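Stoltura bench gripper, two-finger
Replacement and upgrade fingers, mounts and leads

Price on request. Lead time 10 working days from Dallwood stock.

We sell this gripper and we still talk a fair number of buyers out of it. If your parts are all one shape and arrive the same way up, a plain clamp will do the job for less. Ask us for the Nieto list before you ask for a quote.

The maker rates the fingers for 500 hours between changes. Treat that as a brochure figure. Ours have gone well short of it on gritty parts and well past it on clean card. Budget for two spare pairs in the first year and see how you get on.

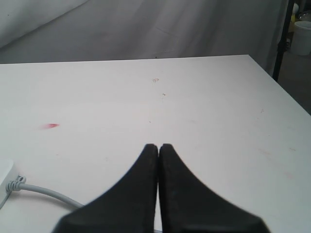

Black fingers nearly closed over a white bench top. Light scuffs on the matt surface.

Scuffing by itself is no reason to buy new fingers. Check that the tips meet evenly and that the part doesn't slide when lifted. If both are fine, keep your money.

What the quote leaves out

Bench space. Allow for leads as well as the arm. A cable lying across the top takes up room you thought you had, and clips are not in the box.

Bench surface. White shows every mark. Some buyers like that, some end up paying for a new top.

Setting up. Roughly 90 minutes if you have done one before. We have yet to see a first-timer manage it.

The Ornari wrist plate is sold separately, which we think is a bit cheeky at the price. Older plates fit if the bolt pattern matches, so measure yours first.

Returns: unused fingers only, in the original bag. Prices were last checked in February.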